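Home Syllabus Handouts Lab Hours Archive Contact

Handout for Unit 8: Trying Out Grippers, and How to Compare Two of Them Without Fooling Yourself
Prepared by Vilho Lahtinen for the Stelside evening course in practical automation

Welcome back, everyone! I promised at the end of the last unit that we would get away from arm geometry for a while and talk about hands, and I'm going to keep that promise, although a little geometry will sneak in near the end (sorry). Please read this before the lab. It's a bit longer than the other handouts, partly since I couldn't stop myself and partly to save us all the time we lost in May, when half the room was set up before we had agreed on what we were measuring.

1. What we mean by a trial

A trial is one attempt to pick up one object, carry it, and put it down in a place you chose beforehand. Write the place down first. If the fingers close on the object and it slides out halfway, that is a failed trial, even if it was a lovely grasp up to then. If you bump the object, back off and go in again, that's one trial with a retry, and the retry goes in its own column on the sheet. Last term the Turunen group folded retries into successes, and their numbers looked wonderful until somebody else tried to repeat them.

For each gripper, each pair of you will do 20 trials per object. That sounds like a lot, and by the third object you will be tired of it, so swap roles and take a break with the good coffee in the hallway.

2. The things we're comparing

We have two kinds of parallel-jaw gripper on the bench this year. The Bonness has a wide opening and flat fingers, and it closes with the same speed whatever you ask of it. The Zivden is narrower, with ribbed pads, and its controller lets you set the closing force in steps. Both mount on the same arm with the same plate. Please leave the plate screws alone if you can, and come and get me if you can't!

We will also talk about hand-held grippers, the kind a person carries around and works directly, with no arm behind them at all. I'm very fond of these. You learn more about approach angle in an afternoon with one in your fist than in a week of typing waypoints, and you feel at once how much your own wrist has been doing for you all these years without any credit.

3. Pads

Students always want to talk about motors, and I always want to talk about pads. A smooth hard pad on a smooth hard object touches along a line or at a few points, and the object can roll or pivot about them. A softer pad gives a little and spreads the contact. Ribs can help on an object with an edge or ridges of its own, provided the two sets of ridges don't end up riding on each other's tops, in which case the grip feels firm for a moment and then shifts with a small click. Listen for the click. Write it down when you hear it.

Wipe the pads between objects. Dust from cardboard is the worst offender in our room, and a dusty pad can make a good gripper look poor.

4. Small, light, round things

Bottle caps are my favorite test object and I will defend them to anyone. They are cheap and they come in more shapes and sizes than you'd think. They also punish sloppy alignment. A cap lying flat gives the fingers very little height to work with, so the tips have to come down close to the surface. A cap standing on its edge gives you more to hold, but it may roll away if one finger arrives early.

The surface matters as much as the cap. On a hard bench the cap skates. On cloth it sinks a little and stays put, and the fingertips may catch the fabric, so try both and keep the results separate. 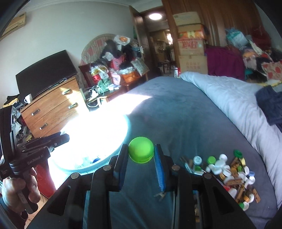 Why should both fingers touch the object at the same time?

When one finger arrives first, it pushes the object sideways until the other finger meets it, and a light object may turn or tip along the way. Centering the gripper before closing keeps that push small, and the object ends up held in nearly the pose you planned for.

5. Filling in the sheet

One row per trial. Gripper, object, surface, starting pose, result, retries, remarks. Don't leave remarks blank for a whole page; "felt fine" is better than nothing, and "slipped on lift, left pad dusty" is better still. The shared log from earlier classes has 959 rows in it, and the remarks are the only part I ever go back and read for pleasure.

If you're using the Zivden, add the force setting. Keep it fixed for all the trials on one object. Changing it midway is tempting when things go badly, but then you have two short experiments and can't say much about either.

6. The geometry I warned you about

For a round object of diameter d and a maximum finger opening w, the clearance on each side is (w - d) / 2 if you are perfectly centered. Your sideways positioning error has to be smaller than that or a finger will land on top of the object. Work this out for each object before the lab and bring your numbers. We'll check them against what happens.

Sheets go in the tray by the door, with both names on them.

Comments

marjut_k: Does the clearance formula still work for the flat lids, or do we use the long side?

V. Lahtinen: Use whichever side lies between the fingers, and note the orientation on your sheet. Good question!

oldbench: We did the cloth versus bench comparison twice and got different results both times. Pads were wiped. Still puzzled.

tess.r: Is the spare mounting plate still in the second drawer?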